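Print
E-mail

The Sorting Round

By the second month the Folten robotics club had a logo, a banner and a group chat with 950 unread messages in it. I had joined for the elective credit. The robot could not yet sort anything.

The plan for the Tjoa Cup was simple enough to fit on the whiteboard. Find a block, pick it up, put it with the others of its color. Our captain had written TEACH IT TO THINK across the top in green marker, and I had to sit under that every afternoon in February.

"It doesn't think," I said. "It goes where the numbers tell it."

"So do you," said the captain, and handed me the laptop.

I was in charge of the numbers because I was the one who complained about them. Every run went into a log. Run 12, missed. Run 13, missed, and hit the board hard enough that our adviser looked up from her grading. On run 33 it got hold of a block and let go of it over the floor, and two people cheered as if that were the job.

The school paper came by and wrote that we were building the future. I asked the reporter which part. She looked at her notes and said the adviser had told her so.

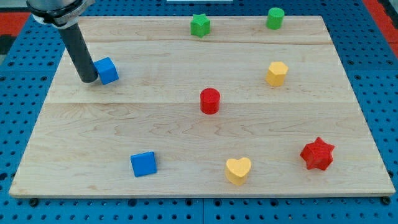 The arm at the first blue block during practice for the sorting round.

"Blue," the captain whispered. "It knows blue."

I kept my eyes on the screen. It had been sent to a spot on the board, and there was a blue block at that spot. Put a heart there, or a sandwich, and I figured it would go down just the same way. I said so. The captain told me to try it, then, if I was so sure.

So I stayed after the others left. I picked up the yellow heart and traded it with the blue block, and I pressed the key.

The arm went down and stopped short. It hung over the heart with its motors humming. Then it swung across the board to where I had put the blue one.

I checked the code for an hour. Someone had added 140 lines the night before, with no comments and a variable named please. The captain, it had to be. It was ugly work and I could follow maybe half of it.

I ran it again and it missed by an inch.

I wrote both runs in the log, the one that worked and the one that didn't, and I left the column for remarks blank. Then I put the heart back where I had found it, shut off the lights and went to catch the late bus.

Print
E-mail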